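The wallpaper at Pladora

By nine in the morning the car park at Cloststead was full and people had begun leaving their cars along the verge. Pladora opens its workshop to the public once a year, in May, and the queue for the first tour went back past the bicycle racks.

The firm has 17 staff and occupies the ground floor of a former seed warehouse. It trains robot arms to do small handling jobs, the sort of work that is dull for people and hard for machines: sorting, packing, picking up one thing from among several that look the same. Its customers are mostly small suppliers, among them Bodin, which packs decorating sundries a few miles up the road.

Visitors went round in groups and were given a pair of safety glasses each. The tour began in the store, where there was a long talk on cable wear, and then moved on to the booths. Each booth has its own patterned wallpaper, chosen to be different from its neighbours. A system trained against plain walls can do badly when it is moved to a busier room, we were told, so the firm buys end-of-line rolls and papers the walls itself.

The booth that drew the longest stops was papered in big brown leaves and berries. The job there was masking tape. Two arms bolted to a rail share one table, and the rolls have to be gathered into a shallow white tray.
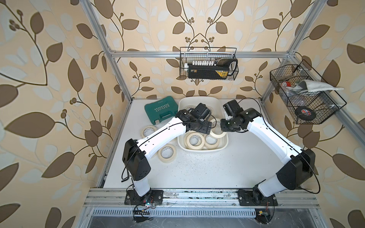
Évan Vidal said the tape was harder than it looked, as a roll that lands on its rim can tip either way and the two arms must agree on which of them is going to deal with it. Bodin had asked for cartons first, he said, and had been talked into starting with rolls.

Each attempt is recorded, good or bad. The tape job had 900 attempts on file before the open day, and 398 of those were thrown out after checking, mostly over a fault in the timing of the two arms. The rest went into training. Staff said the fault had cost them most of the winter.

Questions from the visitors were practical. One man wanted to know what the electricity cost. A woman who had spent years on a packing line asked how long a trained arm would go before it needed help, and was told that it depended on the job and that tape was not yet good enough to leave alone.

The last tour left at 2. Pladora plans to move the tape work to a second site at Sternby in the autumn, where the walls will be papered again in something else.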